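Slide 4. The "natural materials add value" claim

Ask who in the room has heard it. Most hands will go up. Then ask who has seen the sales figures behind it.

The Troline brochure says buyers pay more for stone and wood. Its survey had 16 replies, all from Troline customers. Pause here.
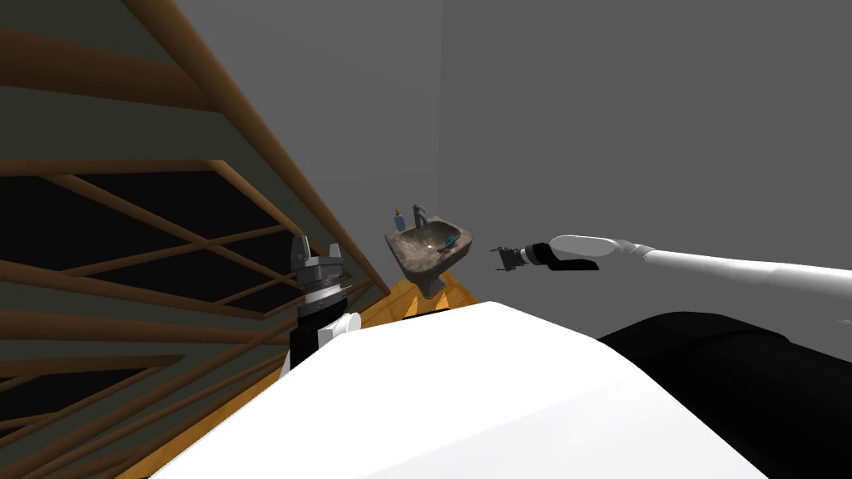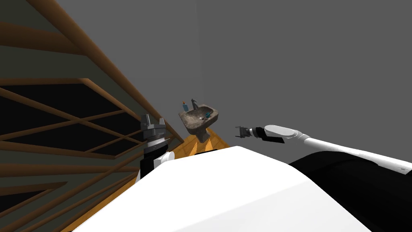
Stone-look pedestal sink, brown wooden railing.

Ikhsan Latuheru asked Skedden for the raw numbers in June and got a second brochure. I would want 300 sales at least, with matched homes, before repeating any of this to a client.

Skip slide 5 if we're past 13 minutes. Go to questions.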